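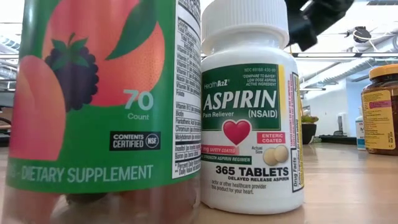

June, a little before six in the morning

Awake since four-thirty. My shoulder woke me, the left one, which has taken up a career of its own since I started going to the pool. I lay there negotiating with it until the birds began and then gave up and made coffee. So I may as well write down the whole swimming business while it's quiet and I can still lift a pen.

I have now been a member of the Carnamley pool for most of a spring. My card says 1,089. I like to think that means there are at least 1,088 people ahead of me who also believed they'd go every morning. The card came with a lanyard I've never worn and a sheet of rules that I read twice in the parking lot so I wouldn't have to get out of the car.

The goal is 500 yards without stopping. I picked it in the winter, sitting down, with a blanket on. From a chair, 500 yards is nothing. It's the distance from my door to the mailbox on the corner and part of the way back. I could do it in slippers. In the water it is twenty lengths, and each one has a wall at the end that is very pleasant to hold.

The trouble is breathing. I thought I knew how. On land I've been doing it for years with no complaints. But the crawl wants you to breathe out while your face is in the water, steadily, like a person with nothing on his mind, and then turn your head and sip the air as if it had been offered to you on a tray. What I do is hold on to every bit of air I have, like a miser, then let it all go at once and grab for more, and get a mouthful of whatever the man in the next lane has kicked up. By the third length I sound like a door.

I bought a book about it. It's by a Coach Moreira and it has gray drawings of a person with no face, floating. Chapter one says to forget everything you know, which took me no time. Chapter two says to spend a week putting your face in the sink. I did that for two evenings and stopped because I got water down the front of the cabinet and had to take everything out from under it, including a bag of potatoes I'd lost track of. The potatoes had made more progress than I had.

The goggles are Noledskas. They were the second cheapest. (I've bought the second cheapest of everything my whole life; I believe it shows judgment.) They leak on the right side only, so that at the end of a length I have one eye for the clock and one eye full of chlorine, and I hang on the wall winking at people. I've been winked back at once. We have both been careful about lanes since.

Now the lanes. There are three kinds, and they have little plastic signs: slow, medium, fast. The signs are no help at all. The slow lane at that hour belongs to people who walk up and down in it and talk. They're having a lovely time. I would join them, but I don't know anyone's daughter. The fast lane is for a few long pale types who turn over at the wall without a splash, and when I get in near them I feel like somebody has parked a couch there. So I go in medium, where everyone is either too quick for it or too slow for it and each of us thinks the sign is talking to somebody else.

There is an older woman in medium who swims backstroke in a flowered cap. Yesterday she told me she's 75. She told me this as she was passing me. She'd stopped to say it, too, and still touched the wall first. I asked if she had any advice and she said I should try to look less angry. I didn't know I looked angry. I've been thinking about it ever since, and made the face in the bathroom mirror just now, and she has a point.

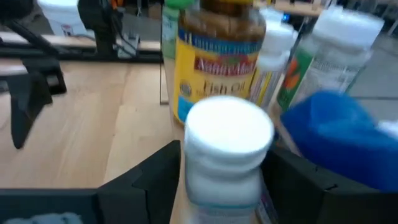
Bernardo Arruda says the whole thing is in the legs. Called last night to tell me so. According to him I kick from the knee, like somebody trying to get a wet sock off, and I've been dragging my feet behind me through every length and then blaming my lungs. He has never seen me swim. I pointed that out. He said he'd seen me climb stairs.

He also said that a person who starts at my age shouldn't count lengths at all, he should just go in, go back and forth until he feels sick of it, and get out while he still likes the place. I said that was no way to get to 500 yards. He said who's asking you for 500 yards. There was a silence after that, longer than I'd have wanted, and then we talked about his gutters.

Still, I went down this list in my head at four-thirty. Who is asking? The doctor didn't. The doctor said to do something I'd keep doing, and then looked at the clock. The fish oil was my sister's idea, and so was the walking, and so, years ago, was the juicer. The swimming I came up with alone, so there isn't anyone to be annoyed with. I find I miss that.

I think it goes back to Duststead. We had a pond there, if you could call it that, at the low end of the pasture, brown as gravy, and all the cousins swam in it from the day school let out. I stood in it. I was a good stander. I'd go in up to the ribs and hold my arms out to the sides and talk to whoever went by, and if anyone asked, I'd just been under. My hair was dry all summer. I can't imagine who I thought I was fooling. My uncle used to call me the fence post, and once he hung his hat on me.

I learned enough to get by in high school, a kind of sidestroke with the chin up high, which I always thought looked dignified, like a dog with a newspaper. It's carried me through lakes and motel pools for decades. It would carry me through 500 yards too, probably, if I packed a lunch. But I've got it in my head that it has to be the crawl, with the face in. I'd like to do the thing the cousins did. Most of them have bad knees now and don't go near water, so I could be the best swimmer in the family by next year if everyone else keeps it up.

Back from the pool, nine o'clock

Went anyway, shoulder and all. I want it down here in ink that I did eight lengths in a row. Eight! That's 200 yards, and I'd have gone on to nine except that I lost count at some point in the middle and had to stop and think whether it was seven or eight, and once I'd stopped there was no going back to not having stopped. I'm putting down eight. The woman in the flowered cap wasn't there this morning, so there isn't a witness, and I'm the one with the diary.

I tried Bernardo's legs. I hate to say it. Long and loose from the hip, toes pointed, small kicks, and I went along quite flat for once and could hear the water going past my ears where usually I only hear myself. It lasted two lengths and then I got a cramp in the arch of my foot that folded it up like a letter. I hung on the gutter and bent my toes back and made the face. A lifeguard came over and asked if I was all right. He looked to be twelve. I said I was resting, and he said "Good job, sir," and I believe he meant it, and that was harder to take than the cramp.

I breathed out, too, on the good lengths. I hummed. Chapter four says you can hum if you can't manage bubbles, because you can't hum and hold your breath at once. I tried a few tunes and most are too quick. The one that works is the slow hymn we had for funerals in Duststead, one line to each breath, and I got up and down that pool quite peacefully burying myself.

The locker kept my quarters again. The hair dryer in the men's room is still the one nailed up at the height of a child, so I did my crouch, and a man I've nodded to for weeks told me it swivels. It does. You push it up. All this spring I've been drying my head bowed down like somebody being knighted.

Things to do before tomorrow: ice on the shoulder, tighten the right goggle strap or bring myself to buy the cheapest kind and see if I've been wrong all along, hang up the towel so it doesn't smell like last week. Read chapter five, on turning. Skipped ahead and saw the drawing for it, in which the faceless person goes upside down at the wall with his knees in his chest. I closed the book and put the potatoes on.

Haven't called Bernardo about the legs. He'll be home all afternoon with the gutters. I'll call him after supper, when he's tired and may not enjoy it so much.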